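Halvorsen students say robot can learn a button box by October

11 February 2023

The robotics club at Halvorsen has spent 154 practice runs teaching two robot arms to press buttons in the right order. Club lead Kusum Dixit calls it a first step toward lab work. Maybe. A person does the same job in 2 seconds, and the club has yet to publish a success rate.

Adviser Mortimer Delacroix wants 200 runs before he shares numbers — fair enough, but the club is already asking for more money.
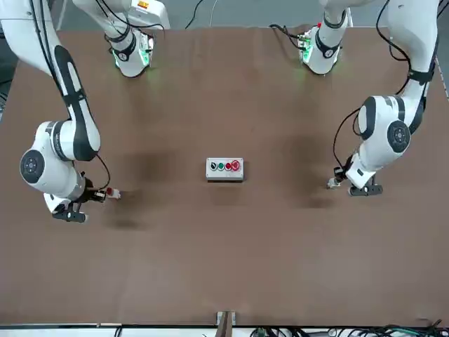 The club's two arms and the four-button box at Halvorsen.

A public demo is planned for October.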